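Nulia Water Point Records

Data card, release 2

Summary

Nulia is a table of public water points in the Burkmont district, with the state of each point at the time of a field visit and the complaints residents have filed against it. It was put together by the Galanis Water Access Project so that ward offices and local groups could work from the same list. Before release 1, the ward offices each kept their own sheets, with different names for the same pump.

Release 2 replaces release 1 in full. Do not merge the two. Point IDs were reissued.

Last updated: 2026-09-10

Contents

points.csv: one row per water point, 305 rows
visits.csv: one row per field visit, 831 rows
complaints.csv: one row per complaint, 218 rows
wards.csv: ward codes and names
codes.txt: meanings of all status and fault codes

All files are UTF-8, comma separated, with a header row. Dates are year-month-day. Empty cells mean the value was not recorded. Zero means zero.

Main fields

point_id: five characters, stable within a release
ward_code: joins to wards.csv
source_type: borehole, dug_well, piped_tap, rain_tank, tanker_stop
status: working, partial, down, removed
payment: free, per_container, monthly, unknown
roof_area_m2: rain_tank only, measured along the slope
turbidity_ntu: single reading taken during the visit
oil_film: yes, no, not_checked
access_note: free text, up to 200 characters

The status value in points.csv is copied from the latest visit. If the latest visit has no status, the one before it is used and status_carried is set to 1.

How the data was collected

Field staff visited each point on foot or by boat and filled in a form in the Altico form app. Forms were saved on the phone and sent at the end of the day. Points in the creek wards were visited at low tide where the tide table allowed it. The tide state is in visits.csv under tide.

Rain tanks have extra fields for roof material and gutter condition. Roof material is one of metal_sheet, tile, thatch, concrete or other. Painted and unpainted metal share one code. In release 1 they were split, but staff did not apply the split the same way from ward to ward.

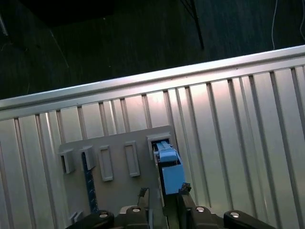
Complaints

Complaints come from three routes: the ward office desk, the phone line and paper slips handed in at community meetings. The route is recorded. Text was typed in as given and then trimmed to remove names, phone numbers and house numbers. Complaints sent in a local language were translated, and translated is set to 1. The original text is not released.

A complaint is linked to a point only if the person named the point or gave a location that matched one point alone. In 40 rows point_id is empty for this reason. Keep these rows when counting complaints by ward.

Known problems

1. The phone line was out of service for part of April. Complaint counts for that month are low and should not be read as a drop in faults.
2. oil_film is a judgment by eye. It is not a lab result and says nothing about dissolved fuel or metals.
3. Turbidity meters were calibrated at the start of each field round and not again until the next one. Treat small differences between visits as noise.
4. Private boreholes are left out, including those whose owners sell water to neighbors. In some wards these supply a large share of households.
5. payment reflects what the attendant or a user said. Where the two disagreed, the value is unknown.
6. Tanker stops move. The coordinates are those of the stop on the day of the visit.

Location precision

Coordinates are rounded to three decimal places. Points inside school or clinic grounds are placed at the main gate.

Suitable uses

Planning repairs, comparing wards, checking whether reported faults were followed by a visit, and teaching basic table joins.

Unsuitable uses

The data does not show that water from any point is safe to drink. It should not be used to set water charges for single households, or to rank ward officials by complaint count, as wards with a desk open all day collect more complaints than wards without one.

Changes from release 1

Point IDs reissued
tide added to visits.csv
roof_paint dropped
Duplicate visits sent twice by the form app removed
status_carried added

License and corrections

The tables may be copied and changed with credit to the Galanis Water Access Project. Send corrections through the Burkmont ward office desk with the point_id and the release number. Corrections are held for the next release, and files already published are left as they are.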